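4.2 What stays out on the table

We had expected the living rooms in Pudham to be the tidiest part of the study and the bedrooms the messiest. The diaries told a far more interesting story! Of the 3,289 entries our families wrote down, 1,682 were about small soft toys, and the place named most often in them was a table. Toys went to bed in the evening, as one would hope, but during the day they travelled, and a table is where most journeys ended.

Coste (who ran the first round of home visits) gave this the working name of "parking". A parked toy has been put down by a child who means to come back for it. Parents were remarkably good at telling a parked toy from a forgotten one, and they treated the two quite differently. Forgotten toys were swept into the basket with everything else. Parked toys were tidied around, sometimes for days, and several parents described wiping the table in a curve so as not to move one. We find this a lovely piece of everyday manners, and it appears in every one of the six streets we visited.

Size matters here. Large plush animals were nearly always given a chair or a corner of the sofa. The small, rounded kind, made to fit a child's hand, ended up on flat surfaces next to whatever else was there, and it was these that made up most of the parked toys (Figure 3).

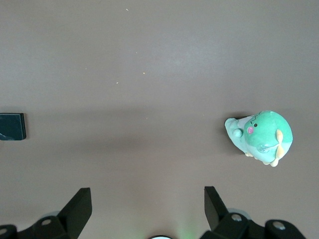

Figure 3. A small green plush toy with a pink cheek, on a tabletop.

Crumbs turned out to be a useful clue as well. Where a toy was parked, the table near it was cleaned less often, and parents knew it. "I'll do it when he's finished with it," one father in Skollum told us, and he was speaking of a toy that had been beside the fruit bowl since the start of February. Stankevičius suggests that the patch around a parked toy works as a kind of borrowed land, which the child holds for as long as the toy sits there. The 185 entries that mention a quarrel fit this idea very well: almost all of them began when somebody moved a toy without asking. Section 4.3 looks at those quarrels more closely and at how they were settled.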